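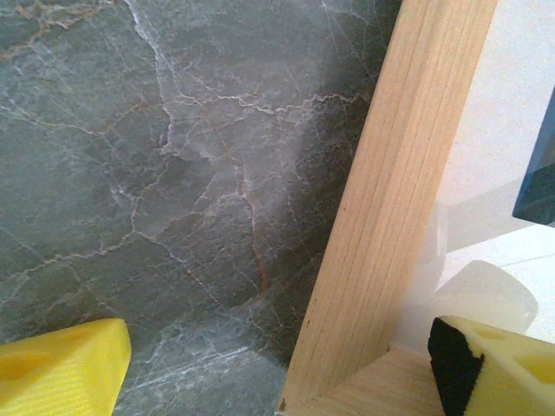
厨房台面换石头这件事，我跟家里人来来回回商量了大半年，中间看过石英石，看过不锈钢，最后还是绕回了大理石，理由说出来有点不好意思，就是喜欢摸上去那股凉劲儿。石料是在Goltard挑的，连运费带安装一共2,745，比我原来打算花的多出一截，但是走进他们院子看见这块灰绿色的，脚就挪不动了。我喜欢的正是满板子的细纹，白的细得像头发丝，另外还有一种铁锈似的棕褐色，横着拐来拐去，整块石头看着像结了一层网。现在台面已经装好住下了，剩下的问题是木头：我想沿着台面靠墙的那一边加一条松木，当挡水条，也当一个小小的搁边，放放盐罐子、胡椒瓶什么的。木料备好了，浅色松木，直纹，切口挺利索，什么都没涂。跟灰绿的石头摆在一块儿，一冷一暖，我越看越舍不得换别的料。可是我岳父看了直摇头，说松木软，又吃水，挨着石头早晚要出事，还说那些棕色的纹路是石头里的铁在生锈，木头一潮会越带越深。我半信半疑，所以上来问问各位住过、用过、装过的朋友，松木到底能不能跟大理石挨着用？要处理的话，先处理石头还是先处理木头？

11月　发帖人：Obinna Akpan
打印本页　|　用电子邮件发送给朋友

——

回复：老面团
晚上9:40

恭喜楼主！石头真好看，我家是白底的，做了这些年，看见别人家灰绿的还是会眼馋。

先说说我的情况，可能有点啰嗦，您慢慢看。我天天揉面，台面就是案板，所以对石头表面比一般人家更在意一点。我家灶台边上原来也有一条木头，是以前的房主留下的，什么木头我认不出来，反正颜色也是浅的，上面刷了厚厚一层亮漆。头两年挺好，后来靠水槽那一段漆开始起皮，水从裂口钻进去，木头底下慢慢就黑了。拆下来的时候石头上留了一道印子，我拿小苏打糊了好几回，淡是淡了，低头凑近了还看得出来。

所以我的意见是可以装，但别刷那种硬壳漆，坏了以后您在外面看不出来，等看出来就晚了。用木蜡油，薄薄地擦，隔一阵补一遍，手摸着发涩了就该补了。补油的时候拿旧床单把石头盖住，滴上一滴，擦都来不及。

——

回复：石匠的儿媳妇
晚上10:05

我公公干了一辈子石材，我跟着在店里记账接电话，耳朵里也灌进去不少东西，说几句给您参考。

铁锈色的纹路，在大理石里很常见，多半是石头长成的时候裂隙里填进去的含铁的东西，它本来就在那里，跟您家的木头没有关系。您岳父的话也不能说全错，有的石头里铁确实会遇水返色，浅色的、底子疏松的更容易。您这一块底子深，就算深浅有点变化，看着也不会太扎眼。想图个放心，可以找一块边角料，Goltard应该会给顾客留的，您打电话问一声，拿湿毛巾盖着放一夜，第二天晾干了再看，心里就有数了。

至于白色的细纹，常有客人打电话来，一开口就说石头裂了，急得不行。您拿指甲轻轻横着刮过去，不挂指甲的就是纹，挂得住的再拿手电斜着照，看看要不要补胶。光看图我可不敢替您打包票，手指头比眼睛准。

松木嘛，我个人不太赞成。软是一回事，关键是松木有松脂，太阳晒得着的窗边，或者离灶近的地方，节疤会往外冒油。油进了石头就是一块深印子，比水印难弄得多。您要真喜欢浅色，白蜡木或者枫木都可以考虑，贵一点，一劳永逸。

——

回复：Ifeanyi Adeyemi
晚上10:31

我要替松木说两句话。

楼上说松木冒油，那是节疤多的料。楼主的板子我看了，露出来的那两面都是顺顺的直纹，几道稍微深一点的条子，这种料冒油的机会小得多。当然背面我看不见，楼主自己翻过来检查一下，有节疤的那一头就锯掉，或者朝着离灶远的方向放。

我自己在Cernovitz的老房子里，整个厨房的搁边都是松木，我父亲那时候钉的，到现在还在用，磕得坑坑洼洼的，我妈还天天往上放热茶壶。软有软的好处呀！玻璃杯碰一下不碎，坑了拿湿布垫着熨斗烫一烫，它自己还能鼓回来一点。白蜡木好是好，可是我不明白为什么大家一提厨房就只认硬木，好像松木只配做床板和包装箱似的。颜色过几年会变深，变成蜂蜜那样，配灰绿的石头只会更好看。

挨着石头的那一面不要直接压上去，留2毫米的缝，打中性的密封胶。一定要中性的！酸性的胶一股醋味儿，会咬大理石，我吃过亏，这个亏吃得心疼。

——

回复：石匠的儿媳妇
晚上10:48

Ifeanyi，您家那个挨着的是石头吗？还是瓷砖？瓷砖不吃油，石头吃油，两码事。

中性胶我举双手赞成。不过就算是中性的，也有些会往石头里渗油，时间长了沿着胶缝一圈发暗，我们店里管这个叫“镶黑边”。买的时候认准包装上写着石材专用。

——

回复：Ifeanyi Adeyemi
晚上11:02

被您问住了，我刚才打电话把我妈吵醒了问的，是瓷砖，白的。她还问我这么晚了打听这个干什么。

那我退一步，冒油这条听您的。但松木我还是觉得能用，把挨石头的那一面和两个端头多封几遍就是了。端头最容易被忘掉，木头喝水主要从端头喝，面上擦得油光水滑，端头光着，等于白忙。

——

回复：小灶慢炖
早上7:15

早起刷到这个帖子，粥在锅里，正好有工夫打字。

我想说点跟胶和油都没关系的：楼主，您先把东西摆上去过几天日子，再决定钉不钉。我家以前也是兴冲冲地做了一条搁边，想得可美了，盐罐、油瓶、一小盆葱，结果油瓶底下永远有一圈油，葱盆底下永远有一圈泥水，擦台面的时候要一样一样搬开，擦完再一样一样搬回来。过了一个冬天，我把油瓶收回柜子里，葱挪去窗台，那条搁边上就剩一个盐罐，孤零零的。早知道只放一个盐罐，我何必请师傅上门呢。

您就拿那条松木先搁着，底下垫几片软毛毡，别让木头直接蹭石头，照平常那样做饭。哪一段老是湿，哪一段老是堆东西，哪一段您根本够不着，过一阵子就都清楚了。我觉得住进去的人比量尺寸的人懂得多。

还有一句，做饭的时候别把切开的柠檬、番茄搁在石头上，醋瓶子也是。抛光的大理石碰了酸会发乌，一块一块的，斜着看特别明显。我拿柠檬切片招待过一次朋友，大家聊得高兴，我看着台面笑不出来。

——

回复：Obinna Akpan（楼主）
中午12:20

没想到一晚上来了这么多位，谢谢，谢谢！我端着午饭从头看到尾，饭都凉了。

一样一样回。指甲我刮过了，几道主要的白纹都不挂手，有一道棕的，靠近边上那一小截，好像有一点点感觉，又好像没有，我叫我太太也来刮，她说没有，我说有，两个人趴在台面上研究了半天。手电还没照，晚上天黑了再试。

松木的背面翻过来看了，有一个小节疤，黄豆那么大，离一头不远。原来的料比我要的长出18厘米，正好可以把那一截锯下来。Ifeanyi这个主意我用定了。

家里现成的东西有一瓶Ghumman的石材防护剂，送石头的师傅顺手给的，还有半罐Predutach木蜡油，是我给孩子做小凳子剩下来的。不知道这两样一先一后要不要紧，有没有哪位用过？

小灶慢炖说的先摆着过日子，我太太看完拍桌子叫好，说终于有人替她说话了。她一直担心我做了搁边，最后擦的人是她。我在这里当着大家的面表个态，搁边归我擦。

——

回复：老面团
下午1:05

先石头，后木头，中间别着急。防护剂照瓶子上写的来，大面积抹之前找一个不起眼的角落试一小块，有的牌子会让石头颜色变深一点，有人喜欢，有人气得跺脚。抹完多余的一定要擦干净，别以为多留一层就多一层保护，留在面上干了是一层雾，我擦过，胳膊酸了两天。

木蜡油您拿到阳台去擦，擦好了晾透再搬进厨房。每遍隔大约8个小时，我家天潮，通常隔一夜。擦油的布别揉成一团扔垃圾桶，铺平了晾干，或者泡水，木蜡油的布闷着会自己发热，真能烧起来。

——

回复：石匠的儿媳妇
下午2:30

老面团说的顺序对。Ghumman我没用过，不评价，瓶子上要是写着适用于大理石就行，有些只给花岗岩用。

那一小截棕纹您今晚照过手电再上来说。如果真有一点点凹，不用慌，天然石头上常有这种细小的坑，出厂前一般都用胶填过，填得不满就会有手感。叫Goltard的人来补一下，趁还没抹防护剂，抹了以后胶就不好粘了。刚装好，他们理应管的，您说话客气一点，但是别自己贴钱。

松木的事我还是保留意见啊，哈哈。不过节疤锯了，端头封了，再垫上毛毡，我公公看了大概也只会哼一声，不会拦您。

——

回复：半桶水木工
下午4:10

插一句不一样的。各位都在讲封、封、封，我反倒觉得挡水条根本不该用木头，什么木头都不该。水槽后面那一段，天天溅水，擦得再勤也有懒的时候。我帮亲戚修过这样的台子，木条一撬开，墙皮跟着下来一大片，后面全是霉点子。楼主如果还有石头的边角料，水槽后面那一段用石头，干的那一段用松木，接头的地方切个斜口，不难看的。

另外，松木别拿钉子往墙上钉死。木头会涨会缩，冬天夏天差出来的那点宽度，石头可不让它。用活动的挂件，或者螺丝孔开成长圆的，给它留点脾气。

——

回复：Ifeanyi Adeyemi
下午4:42

螺丝孔开长圆的，同意。

水槽后面换石头，我不同意，一条边两种料，进门第一眼就看那个接头了。我宁可一两年拆下来重新擦一遍油。木头本来就是要伺候的东西，想省事一开始就不会选它。楼主舍得花钱买这么好看的石头，还怕这点工夫？

——

回复：半桶水木工
下午5:00

您是爱伺候，楼主太太可未必。我见过的“一两年擦一遍”，十家里有九家是搬家那天才想起来的。

——

回复：Obinna Akpan（楼主）
晚上8:55

手电照了。关了厨房的灯，手电贴着台面斜着打过去，那一小截确实有一条浅浅的小沟，比头发丝粗不了多少，我太太承认我赢了。Goltard那边下班前打通了电话，对方很和气，让我先别抹东西，等他们派人来看，边角料也答应一起带过来。

接头的事我们两口子在饭桌上吵了一小架，她站半桶水木工那边，我站Ifeanyi那边，最后说好边角料来了先比划比划，木头就照小灶慢炖讲的，垫上毛毡先搁着，谁也不许钉。锯子我已经借好了，节疤那一截打算锯下来给孩子磨个小船。

补完石头再上来跟大家说。还有个小问题，毛毡是买带背胶的那种好，还是不带胶的？我怕胶留在石头上。

——

回复：小灶慢炖
晚上9:20

不带胶的。您要是只买得到带胶的，就把有胶的那一面贴在木头上，毛面朝下对着石头，隔几天拎起来抖一抖，底下最爱藏米粒。

打印本页　|　用电子邮件发送给朋友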